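Search homes, towns, agents

New apartments at Wundby go on sale in November

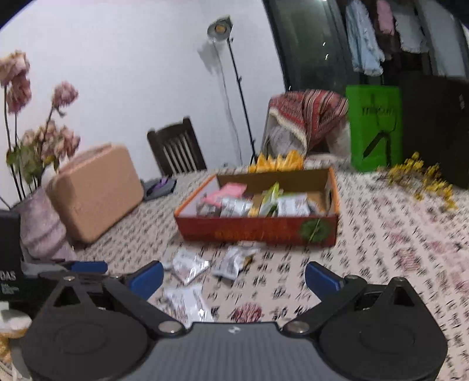 A dining table with a cream tablecloth printed in black and pink characters.

Good news for anyone who has been dreaming of a place by the lake (and we know there are plenty of you!): Vomesen is releasing 68 new apartments at Wundby this November, all with two bedrooms and a balcony, and a good many looking straight out toward Beston. Parking is included, and viewings start at 10 a.m.

We use cookies. Accept | Settings

Contact | © Mondal Homes | Back to top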